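The tidying lesson at Brurimberg

An open day at Estance shows where household robots get their practice
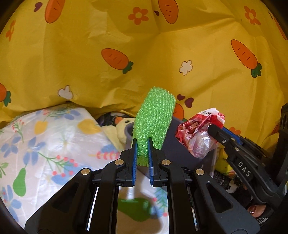 Estance opens its workshop in Brurimberg to the public on one Sunday in December, and by the time I arrived, shortly after ten in the morning, the coats were already piled two deep on the radiator. The firm teaches robots to put things away. It does this by having people put things away, over and over, with a pair of black hand-held grippers that record how each object was approached and held. At the first table one gripper had a green scrubber, the knitted or crocheted kind, clamped upright between two blue pads, and the other gripper was going towards a crumpled red and white wrapper by the rim of a grey plastic container. A yellow sheet covered in cartoon carrots had been draped behind it all. A plush duck sat next to the container.

The table was one of six, set out in what used to be the loading area of a bakery supplier. The ovens are long gone but there is still a flour chute in one corner, painted over in white, and a sloping floor that makes wheeled chairs drift towards the door.

Soon-im Won runs the collection side of the business. She gave the introductory talk four times that day and I heard it twice. The second version was better, mainly for being shorter.

"A robot arm in a factory picks up the same part all day," she told the group. "Your kitchen drawer has nothing in it that is the same as anything else. So we need lots of drawers."

The company calls its programme Radebe. Under it, 28 people come in for shifts of two hours and work through tables of household odds and ends. A shift lead lays out the objects, reads an instruction from a sheet, and the person carries it out with the grippers. Then the table is mixed up again and the next instruction is read. The instructions are short: clear the table, put the soft things in the container, find the rubbish. A good collector gets through 49 of them before the break.

Visitors were allowed to try. I queued for fifteen minutes behind a retired couple from the next valley and a boy of nine or ten who had been round once already and wanted another turn. The grippers are lighter than they look. You squeeze and the two fingers come together, and for the first few goes I squeezed far too hard and sent a rolled pair of socks over the side. A plastic cup was easy. A sheet of kitchen foil was close to impossible, and I was told to leave it.

What took getting used to was working only with the fingertips of the tool. I kept wanting to turn an object over in my palm, and there is no palm. The boy had worked out that it was easier to drag a flat thing to the table edge first and pinch it there. The shift lead asked him to show her again and wrote something down.

Thin and crumpled things are where the robots still do worst. Won explained that a wrapper lets light through in one place and throws it back in another, so the software has trouble deciding where it begins. Fabric is nearly as bad, and patterned fabric on patterned fabric is worse. That accounts for the loud cloths. Estance buys them by the bagful from a market trader, along with pillowcases, old toys and anything with a printed picture on it. One shelf at the back holds nothing but tea towels.

After the tables came the demonstration. Jidier is a two-armed machine on a fixed stand, and it has learnt from the recordings made in the room next door. It stood behind a rope with a low table in front of it. On the table were a sponge, a wooden spoon, two cloths, a toy car and a crisp packet, and next to the table was a basket.

It took the sponge without trouble. It took the spoon at the second attempt. The first cloth came up by one corner and the arm waited for several seconds, swaying a little, before lowering it over the rim. The crisp packet slid away twice. On the third try the machine pinned it with one arm and lifted it with the other, and the retired couple clapped. The toy car was left behind altogether. Jidier went back to its resting position as if the job were finished, and the operator reached over the rope and put the car in the basket himself.

A man near the front asked how long a person would have needed. Won said ten seconds. Jidier had taken just under four minutes.

She was open about the cost, too. A new kind of object needs 1000 recordings before the team will trust it in a public demonstration, and most of those have to be made in different surroundings, with different light and different clutter. Half of the tables are rebuilt every morning. The company has started sending grippers home with its longer-serving collectors, which brings in real worktops and real bedrooms, though also a good deal of background television.

Who will buy the finished machine is less settled. Estance has talked to two care homes and a hotel laundry. The care homes were interested in picking things up off floors, which the current stand cannot do at all – the arms stop well above knee height. A version on wheels is being built upstairs, but that door was shut to visitors and Won would say only that it had trouble with rugs.

The shifts begin again at eight on Monday. Collectors are still being taken on, and the form was on a clipboard by the exit, next to the coffee. Five names were on it when I left. The boy's was one of them, with his age filled in honestly and a line put through it in somebody else's pen.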